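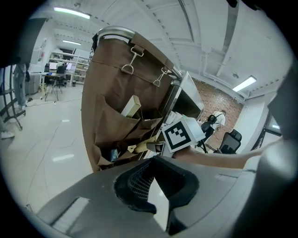 2 min read

Ticket: Label printer drops off the network after idle period
Site: Monstead, packing room
Opened by: Genowefa Dudek
Assigned to: Radosław Kaczorowski
Status: Resolved, monitoring through May

Reported problem

The Denum label printer stops accepting jobs when it has been idle for a while. The front panel still shows Ready. Jobs sent from the Mallari order screen sit in the queue and time out. Power cycling the printer clears it every time. First seen after the switch in the hall closet was replaced.

Log

08:15 — Printer reachable, test label printed. Left idle.

08:55 — No reply to ping after 40 minutes. Panel shows Ready, link light on the printer is lit. Link light on switch port 23 is off.

09:10 — Swapped the patch cable for a known good one. Port came back up. Not treated as a fix, as unplugging the cable resets the link anyway.

09:50 — Dropped again, same idle period. Cable ruled out. Old cable put back.

10:05 — Checked addressing. Printer is on a reserved address with a long lease. No conflict in the table. Genowefa asked if the wireless bridge could be involved; it is on a separate segment and was off during both failures.

10:20 — Port settings on the new switch: speed auto, energy saving enabled. The old switch had no energy saving option. Printer firmware is two releases behind, and the release notes for the newer one mention link recovery after sleep.
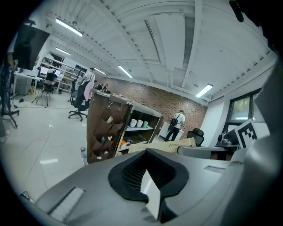 10:35 — Turned energy saving off on port 23 only. Set speed to 100 full on both ends. Firmware left alone for now so that only the link settings change in this test.

11:30 — Still reachable. Label printed on first try.

14:00 — Still reachable after lunch with no jobs sent. Queue empty, no timeouts in the Mallari log.

Cause

Printer does not wake its network port correctly when the switch puts the link into low power mode.

Follow-up

1. Set speed back to auto on both ends and retest. The fixed speed is probably not needed.
2. Update printer firmware, then retest with energy saving on.
3. Check the same setting at the Kaczmarczyk site before their switch is replaced — they have the same printer model.

Genowefa to reopen this ticket if the printer drops again. Please note the time and the state of the port light before power cycling.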